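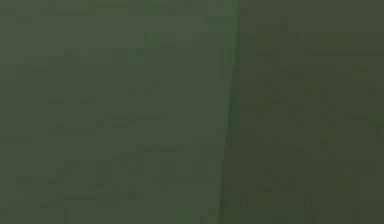

When can Skorix go live again? His channel opens on April 28, after a suspension of 3 weeks, and he plans to start with a charity stream for his 159 paying members.

The streaming platform Gemico gave the penalty for music played without a license. "I read the rule too late," Skorix wrote to his followers — he has now removed 2 old videos as well. His manager, Gangadharan Thomas, confirmed that they will not appeal.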